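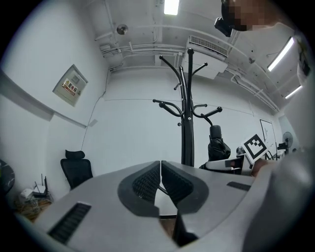
The coat rack, with the office chair behind it.

I moved into a small workroom at Pemer in January and the first thing I bought for it was a coat rack. I had been hanging my coat on the door handle, then on the chair, and both were annoying in their own way. The handle dropped it on the floor and the chair rolled backwards whenever I sat down on a damp sleeve.

Wall hooks would have been my first choice. The lease says no drilling, and one of the walls already has the electrical distribution box on it, so I didn't fancy guessing where the wiring goes. A freestanding rack it was.

I looked at two. The Trimgate was 190 and came in white only. The Rustent was 230, black, with the curved arms at different heights. I went for the Rustent, mostly for the heavier base. My old one at home had three thin legs and fell over if you hung a rucksack on the wrong side.

It came flat in a long box. The pole is in sections that screw into each other, and the arms go on afterwards, each with its own screw and a little silver cap. The instructions are one sheet with no words on it. I put two of the arms on the wrong way round and had to take them off again. It took me 34 minutes including that, and I would call it a fair time for one person with a hex key. Tighten the pole fully before you start on the arms. I didn't, and had to do a lot of it twice.

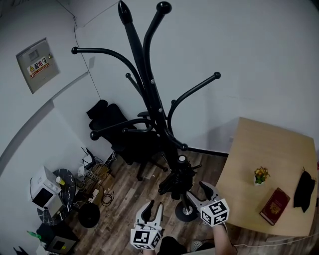 Round base on the plank floor, table to the right.

The corner seemed the obvious place for it, but the office chair lives there and I wanted to keep it that way. I tried the rack by the door for a week and kept catching my shoulder on one of the longer arms. So it stands further out now, in front of the chair. It takes up more floor than I expected. The base is small enough, it's the arms that need the room - leave yourself space to walk round them with a bag on.

The table is the other thing I've more or less settled on. It's a pale wooden one from Mancuso, second-hand, and light enough to shift on my own. I keep very little on it. There's the artificial plant with the yellow flowers, which suits me as I kill real ones, and a dark red book that I keep meaning to take home.

Still to sort out: the white cable on the floor under the table. I've got a box of 500 clips from an old job and will probably use four of them.

As for the rack, no complaints so far. The knobs on the ends are round, so collars don't get that pointed dent in them. I've had a winter coat, a scarf and a full rucksack on it at the same time and it stayed up. One of the sections works slightly loose every couple of weeks and needs a turn by hand. I might try a bit of plumber's tape in the thread.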